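The Glass That Wasn't There

There is a particular sound a tumbler makes when it meets a robot wrist at speed, and Heino Sakalauskas can do a very good impression of it. He has had practice. For most of November his two-armed kitchen robot, Leka, knocked over, clipped, nudged or shoved drinking glasses at a rate that would get a waiter sent home before lunch.

I went to see him on a Tuesday because I'd been told this was the best fault story in the building, and I wasn't disappointed. It has a missing object, a false suspect and a drinking straw in it. What more could you want?

Leka's job is tidying up a table. One arm works from each side, and between them they move food, cans, boards and crockery to wherever they've been asked to put them. It is fiddly, lovely work to watch. The planning software, which the team calls Brindus, looks through the cameras, decides what is on the table and draws a sort of invisible padded box round each thing. The arms may go anywhere the boxes aren't. Get the boxes right and you can have two arms swinging past each other over a busy worktop with no trouble at all.

The trouble began when one box went missing. Leka was asked to pick up a lemon. The left arm set off across the table in a nice straight line, and there was a glass in the way, and the arm went through the place where the glass was as though the table were bare. Over it went. The floor got most of it.

"I thought it was the arm," Sakalauskas told me. "You always think it's the arm, it's the bit that moved."

So the arm came apart. They checked the joint readings, swapped a cable, ran the wrist through its full travel and measured where it ended up. All fine! They put it back together, set out a fresh glass, and it did exactly the same thing again. At this point somebody sensibly ruled that no more real glass would be used until the fault was found, and the whole business moved into Titomen, the simulator where the team rehearses everything anyway.

I'd half expected this to be the dull part. It was the best bit of the afternoon. In Titomen you can set the same table a thousand times and nothing needs sweeping up. They built a scene with a lemon and a red can on a brown board, a clear tumbler with a black straw in it, plenty of bare table between them, and then let Leka loose. They ran it 1570 times, shifting the glass a little each go, and in 344 of those runs the planner sent an arm straight through it.

That was the clue they needed, because the arms in Titomen are perfect. They have no worn cables and no tired joints. If the simulated robot was making the same mistake, the mistake had to be in Brindus, and the hunt turned to what the software believed it was looking at.

A clear glass is a rotten thing to ask a camera to find. What you get back is mostly the table behind it, bent into curves. Wood grain makes it worse, with all those lines squashed into rings and stripes, and Brindus had a filter for cleaning up just that kind of busy pattern. It had been added months earlier to stop shiny worktops confusing the planner. It saw the swirl inside the glass, decided it was flicker on the table surface, and smoothed it away. No swirl, no glass, no box. 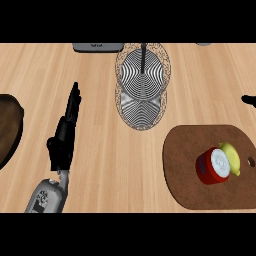

The straw is what made the fault so hard to pin down. When the software picked it out cleanly, it would draw a padded box round the straw, and that box was often fat enough to keep the arms clear of the glass as well. Leka looked careful. With the glass in a slightly different spot, or the straw lost against something dark, the protection vanished and the arm came through. It explained why the team could never make the fault happen when a visitor was watching, and why it came back the minute they'd all gone for tea.

The repair has two halves. The filter now has to ask a second camera before it throws anything away, and if the two views disagree, the patch of table is treated as solid until something proves otherwise. Then there's a blunter measure, which I liked enormously: each arm slows to a crawl near any patch it isn't sure of, and stops if it feels a touch. Leka is slower as a result. A lemon that used to take one confident swoop can now involve a fair bit of dithering.

Sakalauskas doesn't mind the dithering. He's far more bothered that the first answer was so nearly accepted. Had the cable swap happened to coincide with a few lucky straws, he says, the arm would have been signed off as mended and sent on to Lonell, the supported-living flats where Leka is due a trial. People there leave glasses of water on tables all day long, with hands reaching for them.

The next batch of 300 runs has already been set up, with the straw taken out, and jam jars are on the list after that. Real tumblers will be allowed back on the worktop once the jars are done. There's a new box of them under the bench, still taped shut.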